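Bukine Assembly Table, White, Fixed Height
Equipment review, Montoya Technical Institute, Department of Building Trades
Reviewed by Yolanda Cantero, with notes from Nicanor Barroso
9/11/20

The department purchased the Bukine table for the introductory wiring course, where students sort, inspect and assemble small electrical parts before they move on to the wall boards. It replaces the Nustero folding benches, which had become unsteady and were withdrawn at the end of last term.

Delivery and assembly

The table arrived in one carton with the legs packed separately. Assembly by two staff members took under an hour. The instructions are clear except for the leg bolts, where the drawing shows the washer on the wrong side. Mr. Barroso reported this to the supplier, and a corrected sheet was received within the week.

Use in class

The working surface is generous for two students seated side by side. The corners are rounded, and sleeves and cable do not catch on them. No movement was noted during ordinary work, although the table does shift slightly when a student leans on one end to strip heavy cable. Floor pads are available at extra cost and are recommended.

The finish marks easily. Pencil comes off with a damp cloth; flux and permanent marker do not. Instructors who plan to solder should provide a mat.

Storage is the weak point. There is no drawer, shelf or rail, and every part in use has to stay on the top. The department now issues one tray per table.
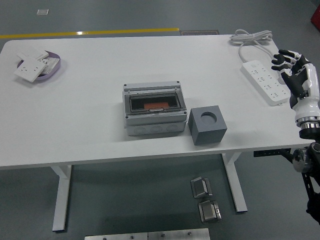

Visibility of parts was the main reason for choosing a light surface, and the reviewers consider the choice partly successful. Gray enclosures are easy to find. The distribution box with the smoky cover stands out well against the matte top, and so does the gray cube beside it. White faceplates are another matter, as they disappear against a white table; kept in the purple oval tray, the three socket panels can be picked out at once. Colored trays are therefore advised for any course that handles white fittings.

Price and rating

The institute paid $1,046 for the table, including delivery. The adjustable version is listed at $1,561 and was not tested. The fixed model is recommended for seated assembly work, with reservations regarding storage and the finish. Requests for further tables should be sent to Ghada Khalaf in Purchasing before the end of November.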